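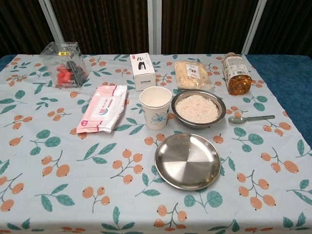
Durkdale College - Robotics in Shared Spaces
Handout 6: Good practice for tabletop handling tasks

Welcome back. Last time we finished with guarding and stop functions, and I promised we would get to the part of the course I like best: what happens on the table itself. Household objects are wonderful teachers. They are cheap, they are awkward in all sorts of ways, and they show up weak thinking faster than any test block will.

We shall use the Dellus bench rules as our working set, because you will meet them again in your placement at Parnstead. They are house rules. They sit underneath the law and the published safety standards, and they never replace either. If a house rule and a standard disagree, follow the standard and tell whoever looks after the house rules.

1. Before anything moves

Write the task down in one plain sentence. "Move some rice from the bowl to the plate using the spoon" is a good one. "Kitchen task" is not, and you would be surprised how often I see it on a sheet!

Under the sentence, write three things: what counts as finished, what counts as a stop, and what the robot must leave alone. The last list is the one students skip. On a table with a bottle of what looks like oil, a bag, a packet of wipes and a couple of boxes as well as the rice, most of the objects are on the leave-alone list, and each of them is something the arm could catch with its elbow or wrist on the way past.

2. Laying out the table

The Dellus rule is "tall at the back, work at the front". Look at how it plays out with our rice task. The oil bottle stands in the far row, along with the clear box, the little white carton and the bag of pale pieces. The plate has the front to itself, and the cup and the bowl come just behind it. That leaves a generous stretch of bare cloth nearest the edge, and you should guard that stretch jealously. It is your room for error.

Some points to check on your own layouts:

Spacing. Leave enough room round each object for the open gripper, plus a margin. Measure with the gripper you will be using today, with its pads on.

Handles. A spoon lying flat is a hard pick. Write down which way the handle points, and keep it the same from run to run unless changing it is the purpose of the test.

Open tops. Anything open that holds liquid or grain is treated as full, even if it is empty at the start. A paper cup gets the same clearance as a brimming one, and it also gets its own grip force limit, for reasons that will be obvious to anyone who has squashed one.

Closed liquids. Check the cap by hand before each session. Oil on a floor is a slip hazard for people long before it is a problem for the robot.

3. Surfaces and cloths

I am often asked if a tablecloth is allowed. Yes, and I rather like them! A patterned cloth is a proper test for a vision system. Orange berries and green leaves on pale blue give it plenty of edges and colours to be confused by, and real homes are full of that sort of thing. But a cloth brings its own rules.

It must not be able to slide. Fix it, or lay it over something that grips, and tug each side before you start.
It must lie flat wherever the gripper comes down. A fold can lift an object just enough to spoil a grasp height.
It must not hang where a moving joint could take hold of it.
Record it. If you change the cloth, you have changed the test, and the results go under a new heading.

4. Shiny and see-through things

Steel plates and bowls reflect light, and the bright patches shift when the lamp or the viewpoint does. Clear plastic is worse in a different way: many depth sensors look straight through it and report whatever lies behind or inside. The practice rule is simple. For any shiny or clear object, do not rely on a single reading. Take a second view from another angle, or confirm by slow contact.

Try this in the lab. Put a steel plate down, save the depth reading, turn the lamp a little and save it again. Then compare the two. It is a lovely five-minute exercise and I guarantee you will never trust a plate again.

5. Speed and force near people

For bench work with a person within reach, Dellus sets these limits for training cells:

Arm speed in free space: no more than 700 millimetres a second.
Height at which the arm drops to its slow setting: 90 millimetres above the tallest object.
People in the cell while the arm is powered: never more than 2, and one of them holds the stop.

These are local figures for our cells. Do not carry them off to another site. Every cell needs its own risk assessment, covering its own arm, its own tool and its own objects. A spoon in a gripper counts as part of the tool, by the way. So does anything else the robot picks up, and a low contact force through a thin handle can still produce a nasty pressure.

6. Food on the bench

Uncooked rice is a cracking material for practice. It pours, it heaps, it spills in a way you can measure. The Hamdan notes (in your reading pack) ask for the following, and we keep to them.

Food used on the bench is never eaten afterwards. Label its storage tub to say so.
Weigh before and after each run, and log the difference as spill.
Sweep up before the next run. Grains get into joints, and they roll underfoot.
Keep wipes within a person's reach at all times - but wipe the table only with the arm stopped.
Note any allergens on the task sheet, including those in sealed packets.

7. Resetting between runs

A reset is part of the task, and it deserves the same care as the run. Take a picture of the starting layout and work from that, object by object. Stop the arm, say aloud that it is stopped, reset, step out, say aloud that you are out. It feels silly for the first morning. Do it anyway, please.

For next week

Draw a layout for this task: "Put the spoon in the cup." Use the same set of objects we have used here. Mark the leave-alone list, the slow zone and the place where the person with the stop will stand. Bring it on paper, as we shall be swapping and marking each other's in pencil.

Reading: Parnstead induction booklet, the chapter on benches; Hamdan notes, the pages on loose materials.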